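3. Materials and Condition of the Desktop Units

3.1 Source of the units

The desktops came from two places. The larger share was collected by the Fadley depot, which takes office equipment from schools and small firms in the county, and the rest came from a single clearance at the Melis office park in August.
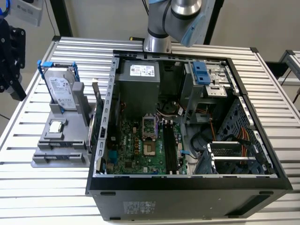
Both sources send machines out with the drives still in them, and neither removes memory or processors before shipping. We took only tower and desktop cases that would close properly and had a complete rear panel. Units with broken feet, dented doors, or missing drive bay covers were accepted. Units with signs of liquid inside were set apart and are not part of the counts in this paper.

In all, 1850 units were logged at intake. Each got a paper tag with a lot letter and a serial number, and the tag stayed with the case until the case itself went to scrap. Parts that left the case were given a tag with the same number. This sounds like a small matter, but in the earlier Ikska study the parts and cases were tagged separately, and 50 drives could not be matched to a machine afterward. We did not want to repeat that.

3.2 Case layout

The case layout has a strong effect on the order in which parts can be reached, and we therefore sorted units by layout before anything else. The example in Figure 1 is lying on its side with the side panel off, so that the board faces up. The power supply and the metal drive cage are side by side along the top of the case, with the motherboard below the power supply. Expansion slot covers run down the rear edge, to the left of the board. The board carries the word "DELL" in white.

Working on a case in this position has clear benefits. The board is level, small screws stay where they are dropped, and the socket can be reached from straight above. The drawback is the space it takes up. A tower on its side needs much more bench than one standing upright, and at Lutach, where the first lots were processed, this limited us to one open case per bench.

Layouts in which the power supply sits over part of the board were placed in a separate group. In these, the supply has to be swung out or lifted away before the processor can be seen at all. Times for that group are reported separately in Section 5.

3.3 Fasteners and latches

We recorded every fastener that had to be released to free a part, and we noted whether it called for a tool. Blue plastic was a useful guide in many of the office machines. The drive cage in Figure 1 has a blue release latch, and the hard disk from the same unit is held in a blue caddy with a handle. Parts of this sort were scored as tool-free when they could be released with the fingers alone.

Tool-free does not always mean quick. Old plastic latches go stiff, and several in the Melis lot snapped when they were pressed. A snapped latch was logged as damage to the case and not to the part, as the drive behind it was normally fine. Caddies were kept with the drive through testing and taken off only at the final sort. A drive in its caddy is easier to carry and stands up better than a bare one, and the label can be read without turning it over. The drive shown in the figure has a white Seagate label and stands upright in the holder to the left of the case.

3.4 Processor and socket

The processor is the smallest part we recovered and the easiest to harm. Removal follows the usual order: the cooler comes off, the lever is released, the load plate is raised, and the chip is lifted straight up. Figure 1 shows a socket with the retention frame opened upward and no chip in it. The load plate stands above the socket, and the two black memory slots are to its right.

Two points need care here. First, old thermal paste can hold the chip to the cooler, so that both come away together before the plate has been opened. When this happened we wrote it down and checked the socket under a lamp. Second, a chip laid on a bare bench will slide, and on a slatted bench it can slip into a gap. For this reason each chip went into a square pocket cut close to its size. The pocket in the gray 3D-printed holder in Figure 1 sits below the drive, and the chip rests in it with the silver heat spreader facing up. We used the same orientation for every chip so that the marking on top could be read later without handling.

Memory was logged by slot. Where slots were empty on arrival they were marked as empty, and no guess was made as to whether a module had been taken out earlier.

3.5 Wiring

Wiring was the main cause of delay and the hardest thing to score in a fair way. A power supply may be held by only a few screws, but its leads reach most parts of the case and are often tied to the chassis. In the example, a bundle of orange and yellow power wires runs along the right side near a perforated panel, with red, orange, and white wires near the fan housing and a small blue cable near the lower edge of the board. A black coiled cable also lies beside the gray drive bay bracket. Loops like this one catch on rails and brackets when a drive is pulled past them.

We used a simple rule. A cable was counted as an obstacle if it had to be unplugged or moved aside by hand before a given part could come out. A cable that merely lay nearby was not counted. Ties that had to be cut were counted once each. Under this rule 9 was the highest obstacle count given to any single part, and it went to a power supply in a unit from the Fadley depot.

3.6 Labels

Labels were read before a part was moved and again at the final sort. The specification label on a power supply is normally large enough to read with the supply still in place, provided the case is open and the label faces out. Regulatory labels on the outer wall of the case were used only to confirm the model. Where the outer label and the board marking disagreed, we followed the board, since cases are often reused with different boards inside.

Dust was the most common reason a label could not be read. A dry brush was enough in most of these cases. Solvent was avoided on printed labels after it lifted the ink on two power supplies in the first lot.

3.7 Limits of the sample

The sample is made up of office machines, and it says little about home-built desktops, which vary far more in layout and wiring. It also leaves out small form factor units in which the memory is soldered to the board. We had planned for 2000 units, but the last delivery from Melis was mostly monitors. The shortfall falls almost entirely in the group with the power supply over the board, and the figures for that group in Section 5 should be read with this in mind.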